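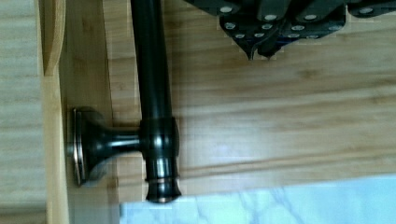
Going back to college at 41 (the bit where I pick a course)

So I've done it. I've put my name down, paid the deposit and bought a pencil case, and in September I start training as a dental nurse. Several of you asked how I ended up there after all my going on about pharmacy work last winter, so put the kettle on because this is a long one.

Quick recap if you're new. I spent years on the front desk of a lettings office, and I was fine at it, and I was bored stiff. In December I decided I was going to retrain for something in healthcare that didn't need a degree. That was the whole plan! I had a notebook with "HEALTH??" written on the first page and underlined twice.

First I looked at pharmacy, which you all know about. I liked the idea of it a lot, the little drawers and everything having a place. Then I did a taster morning and found I was on my feet in one spot for hours with a queue looking at me, and it felt very much like the lettings office with a different smell. I came home, had a bath, and crossed it out.

Then I went through a phlebotomy phase. There was a short course run by an outfit called Grornex, all done over a couple of weekends, and the website made it sound as if surgeries would be fighting over me by the end. I rang them up. I asked whether the certificate counted for anything with local employers and the man on the phone said it was "widely appreciated". I asked who by. He said he'd email me a list. Still waiting for the list.

If you take one thing from this post, ring the place where you'd like to work before you ring the place that wants your money. I phoned three practices near me and asked what they look for in a trainee, and every one of them was lovely about it, and one practice manager talked to me for twenty minutes while she ate her lunch. She was the one who said, have you thought about dental?

I had not thought about dental. I don't even like going to the dentist. But she told me her sister-in-law had done it at about my age and loved it, and that a lot of trainees work in a practice while they study, so you're earning something (not much, let's be clear) the whole way through. That was the part that got me. I can't go two years without a wage, the boiler alone would finish me off.

So I made a proper list of courses, and it came down to two.

The first was at Tresier, which is the college over by the bus station. One evening a week in a classroom, the rest at your own workplace, and the fee is £1,260 if you pay it yourself. You can split it over 7 payments. The second was with Suvitz, who are online only, and theirs came to £2,000 but with a load of extras, recorded lessons and a study app and a textbook bundle.

I went back and forth on this for ages. Online would have been easier in so many ways. No bus, no finding someone to sit with Mum on a weeknight, and I could do the lessons in my dressing gown. I did the free trial lesson, which was on the names of the teeth, and it was good, really clear. And then I didn't log in again for the rest of the trial. I kept meaning to! I know what I'm like. I have a yoga app I haven't opened since I paid for it.

What settled it was the open evening at Tresier. I nearly didn't go, it was chucking it down and I'd already got my slippers on. The tutor is called Bit-na Sung and she worked chairside for years before she taught, and she didn't do a sales pitch at all. She told us which unit people tend to struggle with (radiography, apparently, so that's something to look forward to) and she told us how much reading there'd be each week, and a lad near the front went quite pale. Then she let us have a go at laying out a tray of instruments. I got it wrong and she moved two things and said "nearly", and I was so pleased with that "nearly" I told everyone at work.

A few things I wish I'd asked sooner, for anyone doing the same:

Do you need a job in a practice before you start, or will they help you find one? At mine you need one lined up, so I spent a very sweaty fortnight writing to places.

What jabs do you need? I had to get my hepatitis B started, and it's a course of them, so don't leave it until the week before like I would have.

Is the exam included in the fee? Sometimes it is and sometimes it's a separate bill at the end. Get them to put it in an email.

What happens if you have to stop for a bit? With Mum the way she is I needed to know I could pause and come back. Tresier were good about this and Suvitz were fine too, to be fair to them.

And the job! I've got one! It's a small practice called Wi, two surgeries above a shoe repair place, and I start there in August as a trainee. The interview was mostly them asking whether I mind blood and whether I can be kind to somebody who's frightened. I said no and yes. I also said I was a nervous patient myself and then worried all the way home that it was the wrong thing to say, but they rang the next morning.

My last day at the lettings office is coming up and I'm more wobbly about it than I expected. There'll be cake. I'm also trying to get ahead by learning the tooth numbering, so if you see me on the bus muttering "upper left four" and prodding my own face, do say hello.

Next time I'll go through what I've bought and what was a waste of money (the pencil case stays). If any of you have done dental nursing as a grown-up, please tell me about shoes in the comments. I've been told different things by everyone I've asked and I need to order some before August.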